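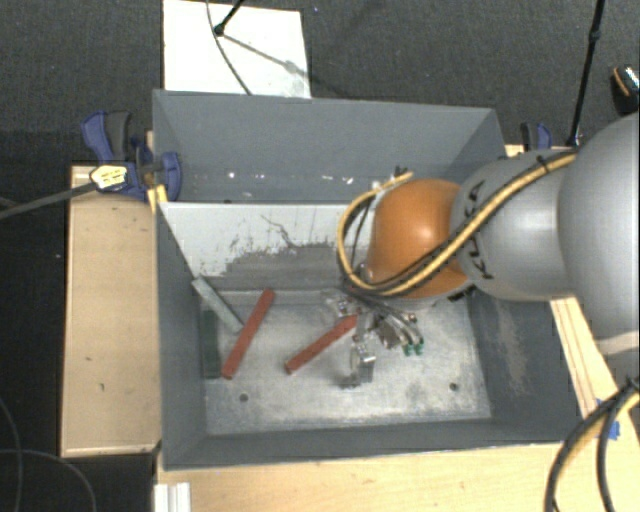 格伦德克(Grendeck)参观记:一次停机,和停机之后的一个下午

2022年9月14日,我去格伦德克看了Stokum公司的抓取试验间。这次是他们的开放日,面向做零件上下料的中小厂,报名的人上午分两批进去,每批看一个小时。我在第二批。原来的安排是先看演示,再听一段介绍,然后到楼上喝茶。结果演示做到一半停了,楼上的茶我基本没喝上,倒是在试验间里站到了下午。以下按当天的笔记整理,没有录音,对话是凭记忆写的,意思应该不差。

先说怎么去。格伦德克这个园区在镇子的北面,火车站出来有一班接驳车,班次很稀,我错过了一趟,走过去的。路不难走,就是最后一段没有人行道,旁边是大车进出的口子,要留神。Stokum在园区靠里的一栋两层楼,门口牌子很小,跟隔壁的包装公司共用一个前台。前台发胸牌,签一张安全须知,须知有两页,第一页讲火警和集合点,第二页讲试验间:地上的线不能跨,机器自动运行时不能把手伸过台面,听到停机提示音之后不等于可以进去,要等工作人员说话。最后这一条我当时没太在意,后来正好用上。

带队的是Jarrah Halliday,Stokum负责试验间的工程师。操作机器的是Lachlan Cartwright,他全程话不多,坐在控制台后面。

试验间铺的是深色地毯,跟我想的车间地面不一样。Halliday说这栋楼以前是办公用的,地毯没拆。工作区是浅色木台面围着一个灰色的大金属料箱,箱子用夹子固定,机械臂从一侧伸进去抓料。臂是库卡的,壳子上有KUKA几个字母,橙色和灰色。线束走在臂的外面,绕过橙色的关节盖打了一个大弯。箱底磨得很旧,有灰色的印子,后面那块浅色面板掉了一片漆,露出里面深一点的颜色。箱里放的是几根长条料,有红的,也有偏绿的。

他们在这里做的项目叫Distach,内容是从箱子里抓散放的条形料。箱子快空的时候最难抓,这是Halliday一开始就讲的。满箱时料堆得高,手指离箱底远,偏一点也能夹上来。剩最后几根的时候,料平躺在箱底,手指要下到很低的位置,稍微往下多走一点就顶到底板,往旁边多走一点就蹭到箱壁。我们厂里人工捡料也有类似的情况,最后几根总要弯腰下去够,工人不爱捡,经常留在箱底,等下一箱倒进来盖住。时间一长,箱底那几根料的批次就乱了。所以我对这一段特别有兴趣。

演示开始时箱里的料已经不多。Halliday说特意没有装满,大家时间有限,直接看难的部分。前面几次抓取都正常,机械臂下去,夹住,提起来,放到旁边的位置,再由Cartwright用程序让它把料放回箱里,方向随机。速度不快,参观模式下末端限在每秒200毫米。有人问生产时是不是也这么慢,Halliday说不是,今天有人在旁边看,按他们自己的规定就是这个数,不往上调。

接下来那一次,手爪往箱底走,快到底的时候响了一声,不大,像金属盒子被指节敲了一下。然后机械臂停住,控制台那边有提示音。

停机之后先是安静了几秒。我前面的一位先生往台子边上走了一步,想看看手爪底下,Halliday马上伸手挡住他,说请先不要靠近,还没有确认。语气很平。Cartwright没有去按复位,他先按了急停,再把模式钥匙转到手动,把钥匙拔下来放进口袋,然后站起来看。我后来问他,机器已经停了为什么还要按急停。他说提示音只说明程序停了,碰撞检测触发之后伺服可能还带着力,手爪顶在箱底上,如果这时候有人松一下料或者动一下箱子,力会释放,末端会弹一下。按下去之后抱闸吸住,再谈别的。

这个顺序我记在了本子上。我们厂里的做法通常是听到报警先按复位,复不掉再想。

Cartwright拿手电照了照箱底,又看了料箱的边。他说了句:“箱子走了。”

他们没有把我们请出去。Halliday问大家愿不愿意等一下,愿意看处理过程的留下,想先去楼上的可以上楼,介绍会照常开始。一批人里走了一大半,我和另外几位留了下来。其中有一位是做铝型材切割的,后面的问题多半是他问的,问得很细。

处理的第一步是把手爪退出来。Cartwright先确认没有人在台面旁边,然后解除急停,用示教器在手动模式下慢慢往上抬,走的是工具坐标的方向,一点一点点动。抬之前他看了一会儿线束。那个大弯平时离箱沿有余量,但是手爪如果停在不常见的姿态,往外退的时候弯会先过箱边,容易挂住夹子的把手。他说以前挂过,在三月份,那次的事后面再说。

手爪退出来之后,他检查了手指,没有肉眼能看出的弯曲,用塞尺和一个小的对位块量过之后说偏差在允许范围内,可以用。旁边的细管也逐根摸了一遍接头。这时Halliday去量箱子。他们在木台面上有刻的参考线,箱子的一个角应该对着线。量下来箱子偏了2毫米。

做型材的那位先生说,2毫米也不多啊,我们料箱推进去差两厘米都有。Halliday说如果箱子满着,这点偏差什么都不影响,视觉是看料的,料在哪里手就去哪里。问题是箱子本身的位置不是每次都重新看的。程序里有一个料箱模型,开工时标定一次,之后就当它不动。规划路径的时候靠这个模型来判断哪里是箱壁,哪里是箱底,手指离它们留多少余量。箱子挪了,模型没挪,余量就被吃掉了。

有人接着问,横着偏了为什么会碰到底,不应该是碰壁吗。这个问题我也想问。Cartwright说箱子挪的同时还歪了一点,有一侧压在台面的接缝上,翘起来了。箱底不再是平的,对着红料那一头比模型里高。他把一张纸从箱子底下塞进去,一侧能塞到头,另一侧塞不进去。他又补了一句,箱底本来也不算平,用旧了。

那箱子为什么会挪?夹子是夹着的,我们都看见了。Halliday检查了一侧的夹子,手柄能再拧进去小半圈。他说第一批参观者走了之后,为了换料,他们松开过夹子,把箱子倾过来倒料,再放回去夹上。放回去的时候应该对线、夹紧、拉一下试试、再跑一遍料箱标定。今天对了线,夹了,标定没有跑。

他说到这里停了一下,说:“是我跟Lachlan说不用跑的,第二批人已经在走廊里了。”

Cartwright在旁边没说话,在记录本上写东西。

我觉得这件事值得写,就是因为他当着来宾的面把这句话说出来了。开放日嘛,一般的说法会是“传感器有点小问题”。当然,也可能是因为留下来的人不多。

三月份的那一次

等标定的时候,Halliday讲了三月份的事故。他用的词就是事故,内部也是按事故登记的,没有人受伤。

当时他们在做长时间连续运行,目标是无人干预抓取2000次。跑到第400次上下……这里我得更正,笔记上写的是正好跑完第400次,他们每400次停下来导一次数据。导完数据重新启动,操作员(不是Cartwright,是一位当时的合作方人员)为了方便看箱内,把臂停在了一个高一点的位置,用手动转过一个角度,之后直接从那个姿态切回自动。程序第一步是回到起始位。从那个姿态回去,有一个腕部关节要多转大半圈,线束跟着绕,那个弯被拉紧,钩住了箱子角上的夹具手柄。

臂没有停。Halliday说这是他们最难接受的一点。碰撞检测是按外力估算的,线束被拉紧的力是慢慢上来的,又比较软,没有一个陡的变化,检测就没有触发。臂带着线束,线束带着夹具,夹具带着料箱,往外拖了一段。最后是一根线的接头被扯脱,手爪信号丢失,程序才因为信号丢失而停机。停下来的时候箱子已经有一角悬在台面外面。

箱子里有料,整个是重的。如果再拖一点,就会掉下去。那天在围线外面没有人,可是有一把椅子,平时写记录的人就坐那里。

铝型材的先生问,那你们的安全区域监控呢?Halliday说区域监控看的是臂的本体和工具有没有出界,臂没有出界,出界的是箱子。

这句话当场大家都没有接。我回来之后想了想我们自己的那台码垛机,也是一样的,我们的光栅和软限位管的都是机器,没有一样是管被机器碰到的东西的。

三月之后他们改了几样,我按Halliday讲的顺序记:

一是自动模式的第一步不再允许直接回起始位。臂如果不在允许的姿态范围之内,程序拒绝启动,要求先用手动回到附近。他说这条改起来最容易,半天就写好了,操作员抱怨了很久,因为每次停下来看一眼都要多花时间。

二是线束重新走过,加了扎带的位置,弯的大小定了下来,腕部往一个方向转的行程缩小了。代价是有些料斜得厉害的时候够不着,要换一个抓法,或者先拨一下。

三是椅子搬走了,地上的线往外挪。

四是启动前检查表,就是挂在控制台旁边的那张,每次启动要逐项勾。料箱标定在上面,是第五项。

我问Halliday能不能看一下今天的表。他看了Cartwright一眼,Cartwright把夹板递给我。第一批演示前的那张,全勾了。第二批演示前的那张,第五项也是勾的。

我把夹板还回去,没有说什么。Cartwright说:“是我勾的。我当时想的是早上跑过了。”

后来这一点大家聊了一会儿。做型材的先生说他们的点检表也是这样,开班前五分钟一口气勾完,跟设备没有关系。另一位女士在一家做紧固件的厂里管安全,她的意见是这种项目就不应该让人勾,标定的结果程序是知道的,什么时候跑的也知道,夹子松没松过程序不知道,那就在夹子上加一个开关,松过就作废。Halliday说开关的事情讨论过,做过一版,接在夹子的手柄下面,用了几周总是误报,木台面会跟着臂的动作有一点晃,开关就跳,后来拆了。她说那是开关选得不对。Halliday说可能是。他把这一条写下来了。

我个人倾向她的意见,不过也理解开关误报以后大家会怎么做,我们这里有一个门开关就被人用扎带绑住过,绑了不知道多久,审核前一天才发现。

重新跑标定

标定本身不复杂,我看完了全过程。先把箱里的料都拿出来,这一步由人做,要先确认急停按下、钥匙在身上。Cartwright把料一根一根拿出来放在木台面上。条料比我以为的要轻,他允许我拿了一根,表面滑,有漆。Halliday说颜色是为了区分不同的截面和材料,方便他们自己记录,系统不靠颜色认。

空箱放回去,对线。翘起来的那一侧,他们在台面接缝上看了半天,最后把箱子往里推了一点,避开接缝,再用纸试,两边都塞不进去了。木台面的接缝是老问题,Cartwright说台面是他们自己拼的,换过两回,冬天和夏天缝不一样宽。我问为什么不用钢台,他说项目开始时以为只做三个月,木头改起来快。

夹紧之后用手拉箱沿,用的力不小。然后人退到线外,Cartwright复位,让臂走几个点,看箱子的四个上角和箱底。看完之后屏幕上会给出箱子位置跟上一次的差。我问这个差如果太大会不会报警,他说会提示,但不拦,点一下确认就过去了。说完他自己也想了想,说这个也该改。

跑完标定,屏幕上的料箱模型跳了一下,往一边挪了一点,跟真箱对上了。

料放回去,重新开始。Halliday问我们要不要退到更远的地方,没人退。第一次下去,手指在箱底上方停了一下,夹住一根红料的一头,提起来了。后面连着又做了几次,都没有碰。有一次料夹得偏,提到一半转了半圈滑下去,落在箱底,声音很响,比刚才停机那一声响得多。那一次程序没有停,退回去重新看,重新抓。有人笑了一下,说刚才那么轻的一声反而停了。Cartwright说料掉下去臂不受力,刚才那个是臂自己在顶,两回事。

Kartha手爪

因为没去听楼上的介绍,Halliday就在旁边简单讲了手爪的情况。手爪叫Kartha,是他们自己装的,金属的支架加手指。我最关心的是碰到箱底之后会怎么样,因为我们以前试过一家的夹爪,手指碰一次就要返厂。

他说Kartha的思路是手指那一段可以拆,碰坏了换手指,支架不动。换一副手指加校准用时不长,具体多少他没给数字,说要看谁来换。缺点是手指和支架之间多了一个连接面,紧固件会松,每跑完一轮要查一次扭矩。三月那次手指没事,坏的是接头,之后接头换成了能自己脱开的那一种,拉力到一定程度会脱,脱了就停机,不让它再拖着东西走。

做型材的先生问有没有考虑在手指和支架之间加一层弹性的东西,碰到底能退一点。Halliday说加过,碰底是好了,抓长料的时候料会甩,放不准。短料可以用。后来他们折中,把下降最后一段的速度降下来,同时把碰撞检测在这一段的门限调低。今天能那么轻地响一声就停,靠的就是这个。他说如果按三月以前的参数,手指多半要弯。

这里我多问了一句,门限调低了,误停会不会多。他承认会多,连续运行的时候,停机里面有一部分查下来什么也没碰到。夜班如果没有人,一次误停就是停到早上。他们还没有解决,目前的做法是误停之后允许自动退回并重试一次,再停就等人。紧固件厂的女士立刻问,重试之前怎么知道是误停。Halliday说不知道,所以重试只限于箱底以上一定高度,贴着箱底的停机一律不重试。今天的属于后者。

我觉得这个分界划得有道理,不过高度具体怎么定的他没有展开,我也没追问,那时候已经过了午饭时间。

能不能问到更多的数

留下来的人都想要可用率、平均多少次抓取停一次之类的数。Halliday没有给,说三月以后连续运行的2000次还没有重新做完,做完之前给出来的数都是挑过的。他答应做完之后发给当天登记的人,把停机记录一起发,包括误停的。我留了邮箱。到写这篇的时候还没有收到,也不算久。

下午我又跟Cartwright聊了几句,他在补写当天的记录。他们的停机记录是一个本子加一个表格,本子先写,当场写,表格晚上录。本子上有一栏叫“当时以为是什么”,跟“原因”那一栏分开。今天他在“当时以为是什么”里写的是“料滑了,夹到第二根”,在“原因”里写“料箱移位,未标定,检查表误勾”。他说这一栏是三月之后加的,那次合作方的人第一反应是通讯断了,去重启了控制柜,差点在箱子还悬着的时候让臂又动起来。

这一栏我打算照搬。我们的报修单上只有现象和原因,中间那一段谁也没记过。

回来之后列的几件事

给组里的,不一定都做:

料筐定位。我们的料筐放在地上的角铁里,没有夹,推车一碰就走。先做一次统计,每班开始和结束各量一次位置,量一个星期再说。

复位顺序。报警之后先按急停、转手动、拔钥匙、看清楚,然后才复位。要写进操作卡,也要跟夜班的人当面讲。

码垛机周围的东西。垛盘、缠膜架、那把椅子。我们也有一把椅子。

线缆。腕部外走线的那台,让维修在各个极限姿态下拍一遍,看弯有没有可能碰到料筐边上的东西。

点检表。先把其中控制器自己就知道的项目挑出来,不再让人勾。

停机记录加一栏。

关于要不要上Distach这样的散料抓取,我的意见是今年不急。满箱的部分他们做得比我预想的好,抓取时的选择也合理,先拿上面那根,不去硬抠压在下面的。箱底那几根,在我们的料筐变形、地面不平的条件下,今天看到的问题每天都会出现。等他们的2000次跑完,看到停机记录再谈。也可以先把料筐换掉一部分,这件事跟买不买机器人没有关系,早就该换。

其他:园区的餐厅下午两点以后只有三明治。接驳车回程的站牌在大门外左手边,不在下车的地方。安全鞋他们那里可以借,尺码不全,脚大的自己带。

做型材的那位先生走的时候跟我换了名片,他们也是长条料,筐子跟我们差不多,约好各自量完料筐位置以后把数据对一下。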